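Putting the Pada stool together: the seat and legs
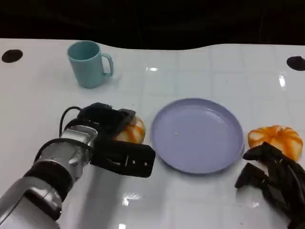
I drew the Pada after a winter of sitting on bad chairs, and I've now built it enough times to know where people get stuck (mostly step 3). You need the boards you cut in the last section, a hammer, a square, wood glue and a box of 60 mm nails.

1. Lay the two side boards flat and mark a line 49 mm down from the top edge of each. Use the square, please!

2. Run a thin line of glue along the mark and set the cross rail on it.

3. Drive 4 nails through each side into the rail, staying 20 mm in from the ends. Go slowly here – pine loves to split.

4. Stand the whole thing up and push down on it. If it rocks, loosen the rail and square it again before the glue grabs.

5. Nail the seat on, working from the middle out.

Note: my friend Kimie Chiba blunts the tip of every nail with a tap of the hammer first, and her boards hardly ever crack. I do it too now.

Caution: leave it overnight before anybody sits on it. I didn't, back in February, and I had to make a new rail.

Sanding and oil are in the next section.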